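August 25, 2025 – heating bench, Mekelstead workshop

Finally got a full run on the Wolline condensing unit with the weather compensation curve turned down, and I am really pleased with it! Flow temperature set to 55 at the cold end of the curve, radiator loop only, hot water cylinder valved off so it couldn't muddy the numbers. Return sat at 38 for most of the run and the condensate drain never stopped trickling. I stood there watching it like a kid at a fish tank.

Burner behavior first. On the old settings it was cycling all morning: light, run for a couple of minutes, shut down on high limit, sit out the anti-cycle timer, light again. With the lower curve and the pump on constant differential pressure it held one long burn and modulated down to the bottom of its range. 12 ignitions on the old settings, 4 on the new ones, same length of run, same load on the dump radiators. I reset the counter before each run and wrote it down straight away this time (see January, when I forgot and lost a whole day). The lifetime counter read 2,747 when I packed up.

Flue gas probe in at the test point, left for the reading to settle, then logged at high and low fire. CO2 at low fire is a little under the figure in the manual but inside the tolerance. I haven't touched the gas valve and don't plan to until the Wuvalham unit has been through the same test.

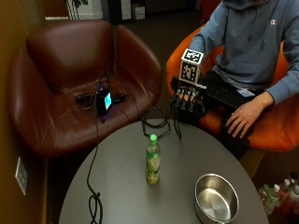 The return sensor on the low loss header is still bugging me. It reads a good two degrees higher than the clamp-on thermometer a hand's width away. Pulled it out, cleaned the pocket, fresh thermal paste, pushed it all the way home, and the gap shrank to half a degree. So part of what we were calling "poor condensing" back in January was a badly seated sensor – worth checking on the other rig before anyone starts swapping parts.

Cui controller: the new firmware has the outdoor reset curve on its own screen, with slope and offset adjustable separately. Love this. Before, you had to change the slope, wait, find the whole line had shifted, and go back. Now I can pin the mild end and tilt the cold end. Slope at 1.2, offset zero, room influence off. It does drop the bus connection if you save while the burner is lighting, so wait for steady flame and then save.

Water side: system volume is almost 400 liters with the buffer connected. Inhibitor dosed last week, sample clear, pH fine. Magnetic filter had a thin gray film on the sleeve and no grit. Expansion vessel was low on the air side, pumped back up with the water side drained down, and cold fill pressure is back to 1.5 bar.

Next:
– same run on the Wuvalham unit, same curve, same dump load
– cylinder back on, see how long priority mode drags the radiators down
– try a slope of 1.0, I think there is more to find
– order washers for the pump unions, the left one is weeping
– label the drain cocks!!

Rig left on frost protection, gas isolated at the bench valve, log copied to the shared drive.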